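Library > Working Papers > Keteo Kitchen Trials > Section 4

4. So, can it do the dishes yet?

I'll start with the part I got wrong. When we planned the Keteo trials I figured the sink would be the hard bit and the dishwasher would be a break for everybody. Plates and cups have slots, slots have fixed positions, and fixed positions are what our planner (Tandeck, described in Section 3) likes best. We ran 156 cleanup attempts, and 83 of them finished with no help from a person. Most of the other 73 went wrong at the rack – so much for my hunch.

A human loading a dishwasher cheats all the time. You nudge a bowl over with your knuckles, you let a cup slide until it stops, you lean on a tine without thinking about it. Tandeck wants to know where the cup is before it lets go, and a smooth plastic tumbler on its side doesn't give it much to go on. Lids are worse! A flip spout sticks out just far enough to catch a wire, and then the whole grasp has to be planned over again.

Sinks gave us a different sort of trouble. Steel is shiny, sunlight moves, and the depth readings get patchy right where the fingers need to go. Figure 7 has the sink, the dishwasher rack and the hand over the floor, in that order. 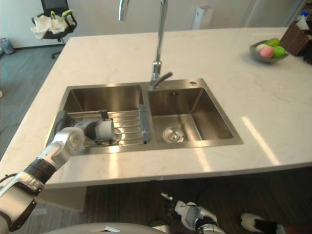
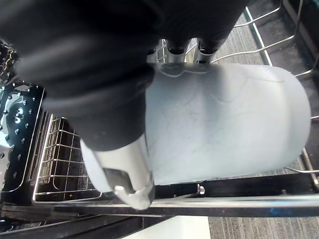
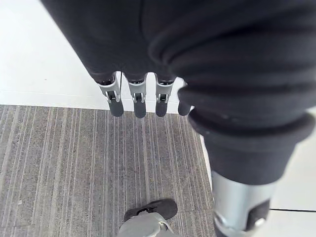 Figure 7. Work areas and hands in the kitchen trials.

Is a household robot faster than a person at clearing up after a meal? A person is still a good deal faster, and in our trials the gap was widest on small, light items that needed a second grasp.

Speed may be the wrong thing to fuss over, though. The Zelenák protocol, which we borrowed for scoring, gives full credit for a slow job done right, and I've come around to that (I wouldn't mind a machine that took all evening if I was asleep). What bothers me more is the stopping. A run that halts with one cup left over still needs somebody to come in and finish it, and our scoring marks that as a fail.

We changed the regrasp rule in May and reran only the rack portion at Cusar. Those runs are kept separate in Section 5, as the cups were a different set.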